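Arbeitsjournal Modellwerkstatt Umgangsrecht
Eintrag vom 15. Oktober 2019

Korpus Jelenley: 200 Beschlüsse zu Umgang und Sorge, anonymisiert, Texterkennung durchgelaufen. Kodiert sind 100, der Rest liegt unbearbeitet im Ordner »offen«. Kodierschema weiterhin Modmont, Version 2.

Heute Abgleich mit Nerys Mostyn. Streitpunkt war wieder Merkmal 21 (Kindeswille). Sie kodiert »berücksichtigt«, sobald die Anhörung nach § 159 FamFG in den Gründen erwähnt wird. Ich verlange eine erkennbare Abwägung, also mindestens einen Satz dazu, welches Gewicht der geäußerte Wille bekommen hat. Die Erwähnung allein belegt nur, dass angehört wurde. Ergebnis: Merkmal wird geteilt in 21a (Anhörung dokumentiert) und 21b (Wille gewürdigt). Alle schon kodierten Fälle müssen dafür noch einmal durchgesehen werden. Lästig, aber sonst sind die Werte nicht vergleichbar.

Wechselmodell: Feld »Betreuungsanteil« ist als Ganzzahl angelegt. Die Beschlüsse geben aber teils Tage je Monat an, teils Wochen, teils nur »hälftig«. Feld auf Freitext umgestellt, Umrechnung erst in der Auswertung. Ferienregelungen bleiben ein eigenes Feld und fließen nicht in den Anteil ein.

Zinby (Import): bricht bei Beschlüssen mit mehreren Kindern ab, wenn für die Geschwister unterschiedliche Regelungen getroffen wurden. Ursache gefunden – das Aktenzeichen wird als eindeutiger Schlüssel behandelt. Schlüssel jetzt Aktenzeichen plus laufende Nummer des Kindes. Testlauf ohne Abbruch. Die Vergleiche nach § 156 Abs. 2 FamFG fehlen im Import noch ganz, weil sie in einem anderen Format vorliegen.

Vaughan-Auswertung: Tabelle »Verfahrensbeistand bestellt ja/nein« neu gerechnet. Vorher waren leere Felder als »nein« gezählt. Jetzt eigene Kategorie »keine Angabe«. Die alte Tabelle nicht mehr weitergeben.

Offen:
– 21a/21b im Handbuch nachtragen, mit je einem Ankerbeispiel
– Abänderungsverfahren (§ 1696 BGB) von Erstentscheidungen trennen
– Klären, ob einstweilige Anordnungen im Korpus bleiben; Nerys ist dagegen, ich bin unentschieden
– Zweitkodierung bis Dezember
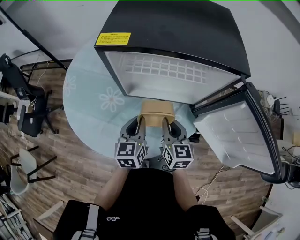 Nachtrag zu den einstweiligen Anordnungen: Falls sie drinbleiben, brauchen sie ein Kennzeichen für die spätere Hauptsache, sonst zählt dieselbe Familie doppelt. Feld »Bezugsverfahren« vorläufig angelegt, noch leer.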